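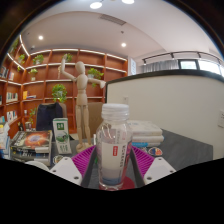 Progress report, February: trial of the Norova hand-held gripper kit

The trial is at its halfway point and inside budget. We have used the kit on household items at a table in the Ruangrit reading room, and the grant has so far paid for the hire of the kit and one set of spare pads.

**Work done**

- 171 recordings made with the kit, all of them backed up to the Stustent store.
- Bottles and cartons tried first, then mugs.
- Setup time per session is down to 12 minutes, mostly spent on calibration.

The ribbed magenta pads are the best part of the kit. They hold a smooth plastic bottle without much squeeze, and the spare set is still in its packet. The fingers are screwed on and can be changed at the table with the small driver supplied.

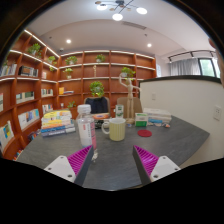

Mugs have been slower. A handle facing the wrong way means a second approach, and the wide-angle view makes distances near the sides of the table hard to judge. We have asked Norova for a revised calibration sheet and expect it before the next session.

**Problems**

The Alleo software that comes with the kit lost its settings after an update. We went back to the older version and have stayed on it. Support replied within a day, but a fix has no date yet.

**Spending**

£2,453 to date, including delivery. There is nothing outstanding apart from the return carriage.

**Next**

Five more sessions are planned — books and thin booklets first, then small glass jars. We would like to keep the kit for one further month on the same terms, and need your agreement before the hire period ends.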